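Week 6 handout: Small benchtop appliances and the claims made for them
Household Technology, first-year elective
Read before the tutorial. Bring a pencil and the blank comparison sheet.

Last week we finished with kettles, and several of you asked why we spend a fortnight on things that cost less than a pair of shoes. Fair question. The short answer is that toasters and sandwich presses are sold on promises that are easy to check and hardly ever checked. If you can't take apart a claim about toast, you won't get far with heat pumps in the second half of the course.

1. The toaster

A two-slot toaster is a box with heating wires on either side of each slice, a carriage, and some way of deciding when to stop. Older and cheaper ones stop on a timer. The dial with numbers on it is the part people trust most, and I'd ask you to trust it least. The numbers are not minutes (a few makers do use minutes, most don't) and a 4 on one machine is a 2 on the next. There is no agreed colour of toast behind them.

Things claimed on boxes, with my remarks:

"Even browning." Even compared with what? Look for a test, a bread type and a starting temperature. You will almost never find any of them.

"Extra-wide slots." Wider slots take thicker bread. They also let a thin slice lean to one side and brown badly there, unless the guides close up on it. The box mentions the first part.

"Defrost." Usually more time. That may be all you need, but it's a big word for it.

"Energy saving." A toaster draws a lot of power for a very short while. Whatever is saved, work it out over a year in cents before you're impressed.

2. The sandwich press

Two hot plates, a hinge, a handle. With a flat press the upper plate should settle level on the food, and that is the hinge's job. A fixed hinge pinches the back of a thick sandwich and barely touches the front. A floating hinge is better in principle. In practice some of them have so much play that the filling heads for the nearest edge.

The outside of the lid tells you nothing about the plates. Gloss sells in a showroom under strong lights and shows fingerprints at home. I have marked too many assignments that gave points for "quality finish" when the writer had only looked at the cover. Open it. Look at the cooking surface, the drip channel if there is one, and where the cord leaves the body.

Non-stick coatings deserve a paragraph of their own. The claim is generally true on the first day. What matters is the state of it after a year of cheese and somebody's fork, and no leaflet I've read will commit to that.

3. A worked case: the Tidura and Stamport leaflets

You have both leaflets in your reading pack. The Tidura sheet says its press was "preferred by 100 home cooks". Preferred to what, and out of how many asked? If it was 100 out of 200, that's a coin toss. The sheet doesn't give the second number, so we can't say, and neither can they on this evidence.

Stamport is more careful and slightly duller. It reports heating the plates to a set temperature and gives a preheating time, with the room temperature noted. Good. It then says the result means "perfect toasties every time", and we are back where we started. A preheating time is a fact about plates. It doesn't know what you put between them.

Write down, for each leaflet: the measurement, the claim, and the gap between the two. Most students fill the third column fastest.

4. Setting up a fair bench comparison

Same loaf, same day, slices from the middle. Let each appliance cool fully between runs or you are testing a warm one against a cold one. Start with the lowest setting and keep every slice, labelled underneath. Photograph them together in the same light, as colour memory is poor and gets worse once you have decided who should win.

Leave clear space around both machines and nothing hanging over them. Cords go to the back, away from the front edge of the bench. Never poke about in a slot with a knife, and unplug before you clean. You've heard it before. The Belay safety sheet at the back of the pack covers burns.

Does a press replace a toaster? The Nivmont brochure says yes, and saves you bench space besides. I'm doubtful. Bread browned between plates is flattened and loses less steam, so the middle stays different from toast. Some people like it better. That is a preference, and the brochure is entitled to it, but it shouldn't be presented as a finding.

5. For the tutorial

Bring one claim copied word for word from a toaster or press box at home, or from a shop. Be ready to say what you would need to measure to believe it, and with what equipment. The written comparison is due in week 14 and is worth the same as the kettle report. Marks go to the method. I don't mind which appliance wins.

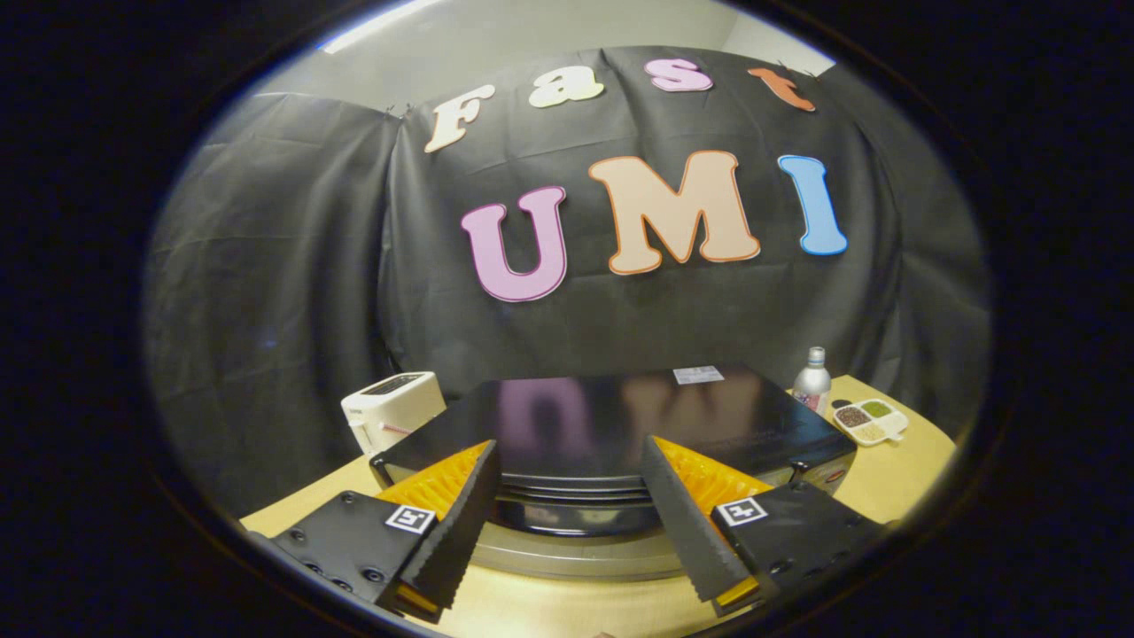

Figure 1. Two-slot toaster and a black press-type cooker with the lid down. Note how little the lid tells you.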